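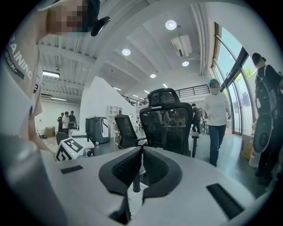

Ponent Mutual Bank
Minutes of the Executive Appointments Meeting, 9 Jun 2023, Trutmont office

In the chair: Sheyla Ticona
Minutes: Clifford Vachon

1. Previous minutes
Approved with one correction. Item 4 should read "deputy chief executive", not "acting".

2. Chief executive succession
The chair reported that Humphreys had submitted its long list. Internal candidates will be assessed on the same terms as external ones. It was agreed that experience of retail lending is required and that experience of a listed company is desirable. Mr Vachon asked that the notice period be settled before interviews. Agreed at six months on either side.

3. Handover
The outgoing chief executive will remain until the end of September. Signing limits pass to the successor on the first day in post. The regulator's approval must be held by then. If it is late, the finance director will sign for sums up to the existing deputy limit.

4. Branch lending
New home loans in the quarter were 1068, against 1046 in the quarter before. Small business loans stood at 389 against a plan of 400. The shortfall was put down to slower valuations in the Nerar district. No change to the plan was proposed.

5. Pay
The draft pay terms were discussed. The deferred part of the bonus will be held for three years. The wording on early departure was found unclear and goes back to the lawyers.

6. Actions
ST to reply to Humphreys with the agreed criteria.
CV to circulate the revised pay terms.
CV to confirm the approval timetable with the regulator.

7. Any other business
None.

Next meeting to be fixed once the shortlist is received.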